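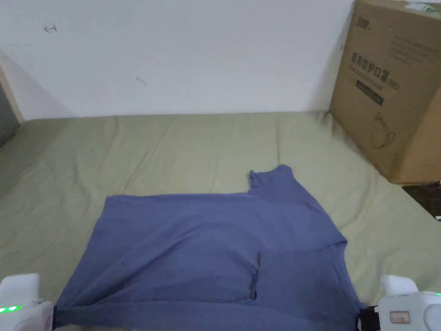 Skollevwood Fitted Sheet, Khaki Green: Product Assessment
Prepared for the Residential Furnishings Office by Archana Dwivedi
13/10/2018

The Furnishings Office was asked to evaluate the Skollevwood fitted sheet as a possible replacement for the Prametti sheets now issued to residents. The assessment covered fit, handling, laundering, and general suitability for rooms in which the bed serves as the main working surface during the day. Most rooms in the east building have no table large enough for folding clothes, and residents sort and fold their laundry on the mattress. A sheet that slides or bunches under a garment is a recurring source of complaint.

Fit

The sheet was supplied in a single size with elastic along all four sides. It went onto the standard issue mattress without force, and the corners stayed in place through ordinary use. It does not lie perfectly flat. Soft ridges form across the surface, mainly lengthwise, and the edge nearest the wall becomes slightly rumpled once the bed has been pushed back. Residents who prefer a tightly made bed will need to pull the far side down again before returning the bed to its position. The Prametti sheet is somewhat smoother when new, although its elastic has weakened noticeably in older stock.

Use as a folding surface

Folding was assessed with cotton T-shirts, which make up the greater part of residents' laundry. The shirt is spread out, the hem is held at both ends and drawn taut, and one side is turned over before the length is folded. The fabric of the sheet has enough grip to keep the body of the shirt from traveling while the hem is straightened. It does not catch, and a shirt can be turned without lifting the sheet along with it.

Wrinkles in the shirt are not removed by the surface beneath it. Shallow creases remain across the body of a cotton shirt unless they are smoothed by hand, and the neckline and shoulder tend to stand out of line when only the hem is pulled. Deepak Khurana, who reviewed the draft of this report, asked that the point be stated plainly, as an earlier memorandum had suggested that a change of sheet would improve the appearance of folded clothing. This office found no such improvement.

The pale color is useful. A slate-blue shirt is easy to see against it, including the shadowed edge where one layer lies over another. White garments also stand out adequately. Olive and khaki items are harder to distinguish, and socks in those colors were overlooked on 2 occasions when the bed was cleared.

Laundering

The sheet was washed 20 times in the building machines on the warm setting and tumble dried on low. The color has lightened a little and the seams are sound. Drying takes longer than with the Prametti sheet, and items left in the drum come out with firm creases at the corners. Rajkumari Awasthi of the laundry service recommends removing the sheet promptly and folding it the same day.

Findings

The Skollevwood sheet is suitable for general issue. Its principal strengths are secure corners and a surface that holds a garment steady without gripping it too firmly. Its weaknesses are the ridging described above and the longer drying time. The overall rating is 3 out of 5.

The office recommends purchase for the east building only, where beds are used for folding. Existing sheets should remain in service elsewhere until they are due for replacement. Requests for a sample may be sent to Tia Haslam at the linen desk.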